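Havwood Single-Wall Paper Cups

Mixed colour pack, sleeve of 200 or carton of 1000

The Havwood is our everyday paper cup for offices, school canteens, market stalls and parties at home. It has a tapered body and a rolled rim, and the sleeves fit most wall-mounted cup dispensers. Cups are sold in mixed colours only. If you need one colour for an event, ring Marlina Goh in the Flallden warehouse before ordering and she will check what can be sorted.

Single-wall cups are best for water, cordial, juice and soft drink. They will hold tea and coffee, but the outside gets hot quickly, so for hot drinks we suggest the double-wall Bawa or a sleeve of Plutmont cup jackets (sold separately).

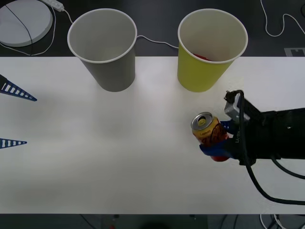

Grey and yellow cups from the mixed colour range.

Specifications
Height: 89 mm
Wall: single
Rim: rolled, white
Lid: flat or domed, sold in packs of 200
Stacking: yes

Storage
Keep sleeves sealed in a dry cupboard, out of direct sunlight. Cartons can be stacked, but don't put anything heavy on an open one – the bottom rows crush and the cups become hard to separate.

Delivery
Metro orders leave Flallden the next working day. Regional orders take a little longer. The last dispatch before the holiday break is 22nd December, and orders placed after that go out in January.

Returns
Unopened sleeves can be returned within 17 days of delivery. Please keep the packing slip. We can't take back opened sleeves or lids.

Trade accounts: Marlene Steinbach, Flallden office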